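Care labels and the 40 degree habit

Most household washing in this country is done at 40 degrees, and most of it need not be. The figure on a care label is a maximum. It states the highest temperature the maker expects the cloth to survive, and says nothing about how dirty the cloth is. Readers treat it as an instruction, and the label does little to correct them.

The wash tub symbol is partly to blame. A number inside a tub looks like a setting on a dial, so the dial is turned to match. A label that printed the word "max" beside the number would cost the maker nothing – there is room for it on all but the smallest tags.

Heating the water takes most of the energy in a cycle. Lightly worn clothes come clean at 30 or below with a modern detergent, given enough time in the drum. Towels, bedding used during illness and kitchen cloths are a separate case and should go in hotter. The label cannot know which case applies. It is sewn in at the factory and stays the same for the life of the garment.

Small knitted things lose their labels first, or never had any, and are then washed with whatever else is in the basket.

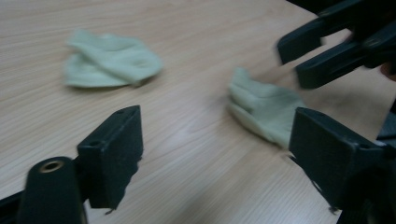

Raghda Khasawneh objects that a maximum is only useful to people who already know what the minimum should be, and that "max 40" would still be read as 40 by anyone in a hurry. She would print two numbers, one for ordinary wear and one for the upper limit. I think two numbers on a small tag would be misread more often than one, though I have no trial to point to.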